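The Subscription Hand

Opinion, 2020-03-06

I have been paying for someone else to tidy my desk. To be exact, I have been paying for two arms with gloved hands to do it, under a trial plan from a firm called Skarkus, which would like small offices everywhere to stop buying robots and start renting them by the month. The plan is named Poojary. The brochure calls it "calm help for busy surfaces." My surfaces have never been busy in any way I'd brag about, but I signed up in the name of journalism.

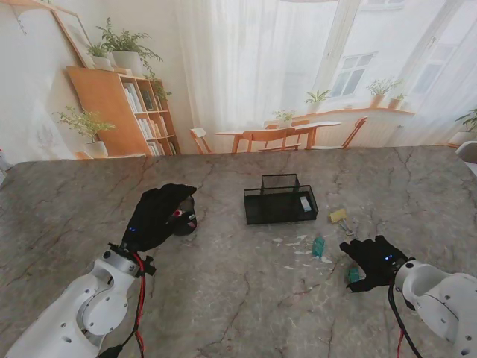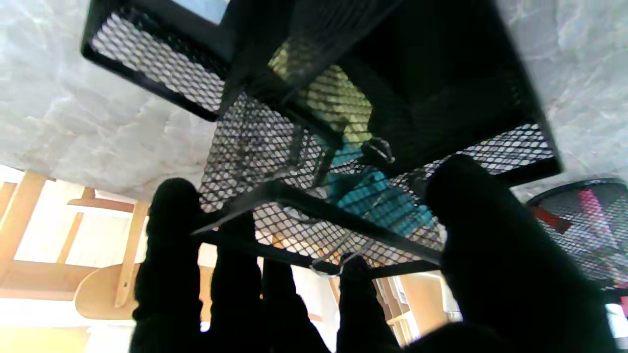 The money comes first, as it does with Skarkus. The basic plan is $252 a month, with a contract of 2 years, and for that you get the pair of arms, the hands, software updates and a phone line. It doesn't include the gloves. Gloves are a "wear item," a term I last heard from a man selling me brake pads. You also don't get to choose the day the updates arrive. Mine came during lunch.

Now, I like the hands. I want that on the record before the rest of this column gets going. Most desk robots I've tried have a pincher that treats every object as a clothespin would, and there is something to be said for fingers, even slow ones. Celeste Valente, who ran the setup for Skarkus and has the patience of a piano teacher, told me that fingers were what customers asked for. I believe her. Fingers are also what customers pay extra for.

My complaint is with the idea of tidying as a service. Tidying is a string of tiny judgments about what matters to a particular person. A paper scrap is trash unless it has a phone number on it. A clip can live on the table or in the organizer, and I couldn't tell you my own rule for which. Poojary deals with this by asking you to fill out a "home map," a long form in which every object you own is assigned a place. I worked on mine for an evening and got as far as the eraser. By the time you've told a machine where everything goes, you have done the part of tidying that was putting you off in the first place.

The company has an answer, naturally. It's a higher plan. For more money, a person in their office watches your table and makes the calls when the software can't. I asked Kalevi Vuorinen, the product manager, how often the software can't. He said that depended on the table. I asked about a table with an eraser, some sticky notes and a clip on it. He said that was a great question and sent me a link.

I should be fair about the competition. Skirach sells you its machine outright, hands you a manual and wishes you luck, and I have a friend, Tineke Verstraete, whose Skirach has been holding up a coat since fall. Renting does at least mean that when you get tired of the thing, it goes back to the people who made it. A firm that expects to get its product back has some reason to keep it in good shape. I would take that deal on a dishwasher, and I'd have taken it gladly on my last printer.

What I wouldn't do is sign for two years. The cancellation fee is the rest of the contract, which makes it less of a fee than a description of your situation. If Skarkus offered the same arms for 20 days at a time, no home map, with the gloves thrown in, I could see a small print shop or a mail room getting real use out of them in a busy month. I said so to Celeste, who wrote it down. I've been in enough meetings to know what happens to things that get written down.

The trial runs to the end of March. Until then the arms stay where they are, and I've moved my coffee to the windowsill.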